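首页 工坊贴士 家里小修 软件折腾 旧文 关于本站

桌面机械臂的软件，先别急着信：工坊里攒下的一些笨办法

常有读者来信，问家里的工作台上要不要添一条小机械臂，帮着递零件、收抽屉、拨木块。我的答复一向扫兴：硬件先放一放，把软件那一头弄明白再掏钱。

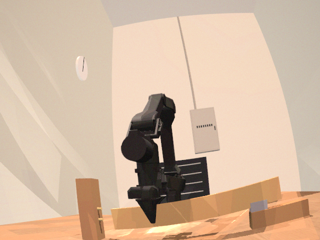
软件这东西，演示的时候都顺。规划器画一条漂亮的弧线，夹爪落下去，东西就起来了。到了自己的桌上，台面有点斜，挡板有点翘，午后的光从侧面打过来，同一套程序就开始犯糊涂。下面这些办法是我这几年一点点记下来的，不成体系，想到哪儿写到哪儿。

先说仿真

我现在用的是Trister，之前用过Ojala。两个都能在电脑里摆一间小屋子，墙、桌子、挡板、盒子都搭得出来，看着挺像回事。可是“看着像”和“碰上去像”是两码事。木盒子在仿真里有多重、多滑，是你自己填的数，默认值多半是写软件的人随手给的。我拿厨房秤把真盒子称过一遍，912克，软件里的默认值差得远，夹爪一推，盒子像泡沫一样飞出去。所以头一件事就是上秤，再把数字填回去。

摩擦系数没有秤可用。土办法是把盒子搁在一块木板上，慢慢抬高一头，盒子开始滑的时候停住，量角度，取正切。量三遍，别在刚擦过油的板子上量。

仿真里的光线也别全信。默认的灯照出来阴影很干净，摄像头识别边缘一抓一个准。把灯挪到侧面去，压低，再跑一遍识别，认不出来的东西会多出一截。这时候别调识别参数，先记下来哪几种光会出错，以后在真台子上避开，或者拉上窗帘。拉窗帘比改代码便宜。

规划器和挡板

很多人喜欢在桌上立一道长木条，免得东西滚下去。规划器可不一定知道有这道木条。Susex那一版的规划插件，碰撞模型要手动加，不加它就当那里是空气。我第一次用的时候没加，机械臂的小臂直接压到木条上，响了一声，我拔了电源。木条上那道印子现在还在。

加碰撞模型的时候，尺寸比实物放大一点。我四面各放8毫米。有人说太保守，路径绕远了，确实绕远了，多花的那几秒我喝口茶就过去了。

弯了的木条别当直的画。木头放上一个夏天，一头会翘起来，我家那根就是六月里翘的。拿直尺靠一靠，翘得厉害的地方单独加一个方块进去，不用画得好看。

带小把手的柜门、木块也要小心。把手又细又短，深度相机常常看漏，规划器就以为那儿能过。我在把手上缠一圈哑光胶带，识别率高了不少，代价是难看。舍不得的话，就在模型里把把手画成一个实心方块。

夹爪往下走的最后一段

规划器管大路，最后那一小段最好自己写死。我的规矩是：到目标上方120毫米先停一下，再用慢速直线往下。Plutel的控制程序里有个“智能下探”，据说能根据电流判断碰没碰到桌面。我试了一下午，碰到硬木桌面还行，垫了一层毛毡就迟钝，指尖已经陷进去了它还在往下走。关了，用死数。笨是笨，出了毛病我知道该找谁。

指尖是楔形的，标定时要以尖头为准。有的程序默认以夹爪中心为准，差出去的那一截正好够你把桌面戳个坑。桌上先铺一张旧硬纸板再标定，坑就留在纸板上。

速度上限，新程序头一回上台子一律调到20%。别嫌慢，也别因为“刚才仿真里没事”就往上提。手放在急停上，杯子从桌上拿走，手机也拿走。

感知：让它少认一点

卖软件的总爱说能认多少种东西。家里的台子上用不着。把要认的东西减到最少，给每样换一个差别大的颜色，或者贴个标签，比换一个更大的模型管用。浅色木头盒子放在浅色木头桌面上，人看着都费劲，就别为难程序了。垫块深色的布，马上见效。垫布要用夹子固定，不然夹爪拖一下布就跑了，位置全乱。

还有，背景墙上挂的钟、配电箱这类东西，有时会被当成物体框进来。在识别区域里只框桌面，墙上的一概不要。这个设置在多数软件里藏得很深，Trister是放在“工作空间”下面第二页，我找了两个晚上。

日志要自己存

别指望软件自带的日志。更新一次，格式就换一次，旧的打不开。我让程序每跑一趟就往一个纯文本文件里写一行：时间、任务、成没成、人有没有插手。最后一项最要紧。有的演示说成功率多高多高，问一句中间有没有人扶过，对面就开始说别的了。

去年有位读者Siobhán Coughlan寄来她的记录，她在自家工作台上让机械臂收螺丝盒，记得很细，连哪次是猫上了桌都写了。我照着她的格式改了我自己的，多加了一列“当天是否更新过软件”。加了以后才看出来，我这里的失败有一大半挤在更新后的头两天。现在我关了自动更新，手里的活干完了再升，升之前把整个配置文件夹复制一份。

值不值

我的看法没怎么变。家里这些活，用手做还是快得多。机械臂收一个抽屉的工夫，我能收完一整面墙。如果你图省事，买几个分格盒就好。如果你就是喜欢折腾，那也行，只是请把钱和耐心多留一点给软件，少信几段宣传视频。夹爪的橡胶垫记得备一副，我那副已经磨得发亮，下回再写怎么自己剪。

更新于2026年2月7日

读者留言

木屑满地：斜板量摩擦这招好用，不过板子要打磨方向一致，顺纹逆纹差得挺多。

老唐的锅：Plutel那个下探我也关了。客服让我重新标定，标了，还是老样子。

questa_77：深色布建议用绒面的，反光小。光面的桌布比木头还糟。

阿蘅：四边放8毫米，抽屉缝隙小的话根本伸不进去吧？

站长回复阿蘅：对，伸抽屉那一段我单独放到3毫米，速度再降一半，人站旁边看着。

铁皮小兔：看完决定去买分格盒了，谢谢。

本站使用Cookie记住您的浏览偏好。继续浏览即表示同意。 接受 设置

订阅工坊贴士邮件，有新文章时通知您，可随时退订。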